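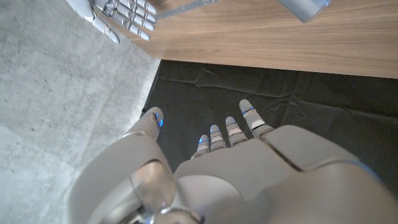
Page 15

Drawing Everyday Objects, handout 5
Shiny, clear, dull: three surfaces on one table
Notes by Zarmeena Jafri

OK, so last time we did boxes, and most of you now have boxes that sit flat and don't look like they're sliding into your lap (hooray!). We're moving on to surfaces. I've been looking forward to this one since April, and I'll try not to talk for the whole session.

Bring the gray paper, not the white. Kamran Durrani has a stack of the Bultau pads if you've run out, and you can pay him back whenever. You'll want a soft pencil, a white pencil, and an eraser you can pinch to a point.

Start with the table

I know, I know, everyone wants to get to the metal. But the wood is going to be the middle value in your whole drawing, so put it in first. It's a warm brown, and the lighter streaks in the grain run left to right. Lay in one even tone and then pull out three or four streaks with the eraser. Please don't draw every one of them! I did that as a student, spent a whole evening on it, and ended up with a very nice drawing of corduroy.

The gray tape is a gift. It makes a rectangle on the tabletop, and the two sides slant away from each other as they come toward you, so your perspective is sitting right there. Get those two slants right before you place a single object. If your rectangle comes out with square corners, you've drawn what you know about rectangles and you need to look again.

Shiny: the metal cylinder

Shiny things have very little color of their own. They borrow it. What you're drawing is a set of long, thin reflections that follow the length of the cylinder, dark against light, with hard edges between them. My students always want to blend these with a finger. Don't! Soft shading gives you a nice cardboard tube.

When it's tilted, draw the center line first, all the way through, and hang the rounded end on it. The overhead light catches that lower tip, so save the paper there and put your white pencil on at the very end, one small firm mark.

Clear: the plastic sheet

This is the one that scares people, and it's the easiest of the lot — there's hardly anything to draw. Find the edges, which are faint, and find a reflection or two. Where the sheet and the cylinder overlap, check which one is in front before you commit. Everything else you leave alone and the sheet sort of turns up by itself.

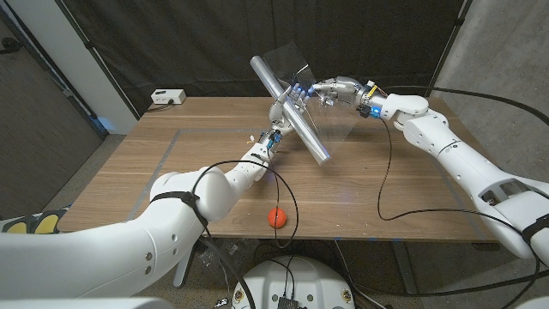

Dull: the orange ball

After all that, the ball feels like a vacation. It's matte, so you get no hard little sparkle, only a slow change from light to dark. Keep it small. It's near the front of the table, a bit left of the middle, and people tend to blow it up to the size of a grapefruit out of sheer affection. The bits of blue tape and paper near the front edge can go in or stay out, your choice.

For next time

Two drawings, 15 minutes each, of any one shiny thing and any one dull thing you have at home. A spoon and an egg would be perfect. Then read chapter 19 of Zaidi, skipping the part on oil glazes unless you're curious.

I'm in room 2317 before class if you get stuck on the plastic.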